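Home Kitchen Manipulator: Pre-Run Safety and Readiness Checklist, with Reviewer Comments

By the Cesow household trials desk
April 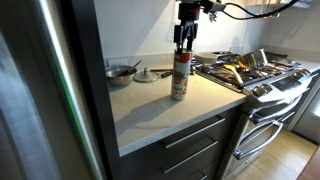
Canister held upright on the counter next to the range.

Scope

Checklist 3935 covers a single-arm manipulator working in an ordinary kitchen with a person present in the house. It applies to fetching, placing, clearing and wiping. It does not cover knives, hot oil, glass carried above shoulder height, or any work with a burner lit. Those jobs are not approved for the Suken arm.

Mark each line OK, FIX or STOP. A STOP in any section ends the session until the line has been cleared. Comments are from the spring review and stay with the form so that the next inspector can see how a mark was reached.

Section 1. Work area

1.1 Counter surface clean, dry and wiped of grease. OK
Comment: Checked by hand before power-up. A damp ring under a can is enough to make it slide when the fingers open.

1.2 Objects being handled are set back from the counter edge. FIX
Comment: The canister was standing near the front edge. The arm can place it there well enough, but a small bump would send it to the floor. Keep a hand's width clear along the front edge and put that limit in the placement map. The planner treats the whole slab as equally good.

1.3 Items not part of the task removed or entered as obstacles. FIX
Comment: The mixing bowl, the pot lid and the long pan handle at the back of the counter can stay if they are in the obstacle list. The handle points toward the canister and narrows the approach from behind. The wooden utensil beside it is thin, and thin objects are the ones the depth sensing has dropped most often in our sessions.

1.4 Outlets reachable by the arm are unused or guarded. OK
Comment: Outlet on the back wall is above the bowl. Keep the no-go zone on that part of the wall.

1.5 Floor under the working area dry and free of mats. OK

1.6 Drawers and doors fully closed. OK
Comment: The bar pulls on the drawers stick out from the fronts. A sleeve or a cable can catch on one. Check again after any task that involves a drawer.

Section 2. Range

2.1 All burners off and cool to the touch. OK
Comment: Inspector checks this in person every time. The arm has no reliable way to know that an iron grate is hot, and we do not accept its reading in place of a hand check.

2.2 Gas shutoff located and reachable. OK

2.3 Control knobs outside the arm's swing. FIX
Comment: The knobs run along the front of the range, beside the counter where the arm is working. A wide swing to the right could brush one. Reduce the swing or fit the knob covers. Until one of these is done, the shutoff stays closed during sessions.

2.4 Loose tools on the grates removed. FIX
Comment: The yellow spatula lies across the front grates. A person would pick it up without thinking. The arm has trouble with it: the handle rests on uneven iron and leaves little room for the lower finger. Remove before starting unless the spatula is the task.

2.5 Cookware on the back of the range empty. OK
Comment: Checked the saucepan and the white bowl before the session. Shiny pans give poor depth readings. Enter their size by hand.

Section 3. Gripper and arm

3.1 Fingers free of cracks, grease and food. OK

3.2 Grip force set for the object. OK
Comment: Canister profile used. Do not carry this setting over to eggs, soft fruit, paper cups or bread. Two of the dented packages logged by the Basico house came from a setting left over from the previous job.

3.3 Grip placed on the body of the container, clear of the lid. OK
Comment: Fingers were around the upper part, just under the rim. Good for an upright hold. For pouring, the grip would have to be lower, and pouring has not passed review.

3.4 Cables secured with enough slack for the full reach. FIX
Comment: The cables curve off from the wrist and arm and trail across above the work area. They cleared everything on the counter, but a bottle or a tall jar could be caught on a return move. Add a tie close to the wrist and repeat the full-reach test.

3.5 Emergency stop tested at the start of the session. OK
Comment: Tested from the hand unit and from the base. The hand unit stays with the person and does not get set down on the counter.

3.6 Arm holds its load on power loss. OK
Comment: Tested with a full can over a folded towel. The can stayed in the fingers.

Section 4. People in the house

4.1 One adult present who has read the stop instructions. OK

4.2 Children and pets out of the kitchen. OK
Comment: A closed door or a gate is required. Asking a child to stay out does not count.

4.3 Person's path to the refrigerator and range does not cross the arm's reach. FIX
Comment: The refrigerator is close to the counter in this kitchen, and people will want to use it. For now the arm parks whenever anyone comes in. This makes the job slow, and residents at the Oddsson house said they gave up and put the groceries away themselves.

Section 5. Can it do the chore?

This section is a judgment. Write what the arm did during the session without a hand from anyone.

5.1 Pick up a rigid container and set it down upright. READY, SUPERVISED
Comment: Cans, jars and boxes with firm sides are the strongest area. Placement has been steady over the last 14 sessions. Speed is poor. A person clears the same counter in the time the arm takes to plan its second move.

5.2 Return pans and lids to a cabinet. NOT READY
Comment: A lid lying flat has to be taken by the knob, and a small knob gives the fingers little to hold. Long pan handles tip the load. Stacking inside a cabinet fails when the sensors lose sight of the shelf.

5.3 Wipe a counter. PARTLY READY
Comment: Works on an open stretch of stone. It wipes around objects and leaves crumbs against them. It cannot judge whether the counter is clean, and it stops when the programmed path ends.

5.4 Clear and wipe the range. NOT READY
Comment: Lifting heavy grates is over the load limit we allow. Wiping between them takes finer work than these fingers can do.

5.5 Put away groceries. NOT READY
Comment: Bags, produce and anything soft still need a person. Refrigerator doors can be opened on most tries, but the arm then has no hand left to carry the food.

5.6 Cook. NOT REVIEWED
Comment: Outside the scope of this form. Requests to add a stirring test have been received and are on hold until 2.1 can be met without a hand check.

Section 6. Actions before next session

Front-edge limit added to placement map. Open
Knob covers fitted, or swing reduced. Open
Range grates cleared. Open
Pan handle and wooden utensil entered as obstacles. Open
Cable tie added at wrist and reach test repeated. Open
Parking rule for the refrigerator side rewritten. Open, needs a second opinion

Overall mark: FIX. Supervised pick-and-place may continue with the gas shutoff closed once the other open items in Sections 1 to 3 are cleared. Unattended use is not approved for any task on this form. Keep the signed copy with the arm and send a second to the trials desk.

Contact: Cesow household trials desk | © Cesow | Back to top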